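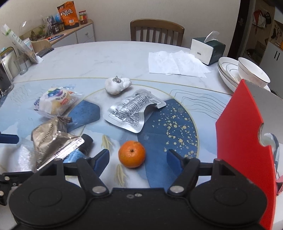 Abb. 1: Handgreifer mit offenen Fingern an der Mandarine, runder Esstisch.

2. September 2026, Heft Gostent, Eintrag Greifer

Fehler: Öffnungsweite springt während der Aufnahme. Gemeldet von Korkor Antwi, nachgeprüft von mir (R. Dhanial).

Korkor hat mir am Vormittag die Daten vom Esstisch übergeben. Von 160 Durchgängen sind 62 nicht brauchbar. Das Bild ist in allen in Ordnung, aber der Wert für die Öffnung fällt beim Schliessen plötzlich auf null und kommt erst nach einigen Bildern zurück. Bei der Mandarine passiert es am häufigsten, bei den flachen Verpackungen selten. Zuerst habe ich gedacht, dass die Frucht wegrollt und die Finger leer zugehen. Das war falsch. In den Videos, die ich angeschaut habe, liegt die Mandarine fest zwischen den blauen Fingerspitzen, und der Wert ist trotzdem null.

Versuch A: Neue Kalibrierung mit dem Skript von Dridodus. Keine Änderung.

Versuch B: Kabel vom Winkelgeber getauscht. Etwas besser, aber nach 6 Minuten wieder derselbe Sprung.

Versuch C: Gehäuse geöffnet. Der Stecker auf der Platine hat Spiel. Wenn ich den linken Arm leicht nach aussen drücke, verliert er den Kontakt. Bei einem runden Gegenstand drückt es die Arme genau in diese Richtung, das passt also zu dem Muster.

Stecker nachgelötet und das Kabel mit einer Schlaufe entlastet. Danach Dauertest, 408 Mal auf und zu, kein Sprung. Mit seitlicher Last habe ich noch nicht getestet, bitte also noch nicht als erledigt eintragen.

Achtung für alle: Beim Öffnen vom Gehäuse immer zuerst den Akku abziehen. Ich habe es heute vergessen und bin mit der Pinzette an den Kontakt gekommen. Nichts passiert, nur ein kleiner Funke, aber so darf man es nicht machen.

Offen:
Seitliche Last prüfen (ich)
Die zwei anderen Greifer vom gleichen Los öffnen, Stecker anschauen (Korkor)
Kettani fragen, ob es den Stecker auch mit Verriegelung gibt
Schlechte Durchgänge im Ordner Jirnmont markieren, nicht löschen. Die Bilder kann man vielleicht noch verwenden.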